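Price comparison for pirate costumes, part 1. I am making this thread for our school play in May - thirty parents asked me the same question. 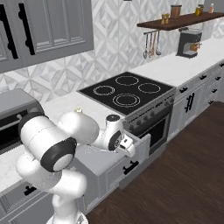 I started in March with the shop Skariseo. Their adult pirate coat is 2955 crowns, and the hat is sold separately. My fabric scissors and tape measure live at home in a kitchen drawer, one like the drawer pulled out under the white marble counter, so I measured everybody at the kitchen table. Please measure before you order, the sizes are small.

2/ Vundus has the same coat for less, but the postage is 148 and the return is on your own cost. For one coat it makes no sense. For four coats together it does.

3/ Children's sets: Ekpo wants 518 for shirt, belt and eye patch. The shirt is thin. My son wore it two times and one seam is already open.

4/ Eye patch alone is 87 at Vanus. I bought six. The elastic is good, the black colour stays on the skin a little.

5/ Vojtěch Hájek asked me about boots. I did not find cheap ones in any shop - we use rubber boots with brown cloth around the top.

6/ Prices checked again on 3rd May. If you see a discount code which still works, please write it under this post. Wigs I will do tomorrow.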